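Okay, a little thread, because my aunt Nesrin Ekinci finally let me write down her quince jam after 20 years of me asking (and asking, and asking).

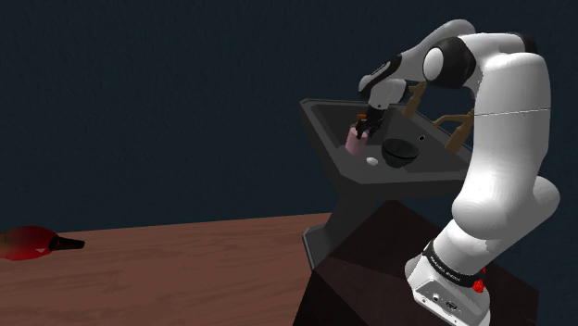

Lorbridge, November

Buy 5 big quinces and leave them on the windowsill until the whole kitchen smells of them. Grate them coarse, skins and all — she won't hear of peeling.

Sugar goes in slowly, with a lemon at the end. Mine took almost 43 minutes to turn pink and I fretted through every one! 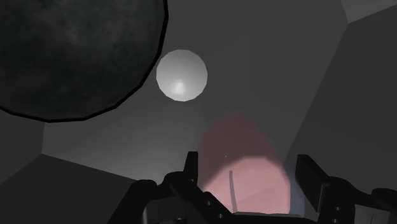 Jam sets as it cools, so test it on a cold saucer. Drop a little on and tip it. You want a bead that sits up round like the small pale ball up there beside the big dark one, only pink and sticky. More on Saturday, when I try her fig one.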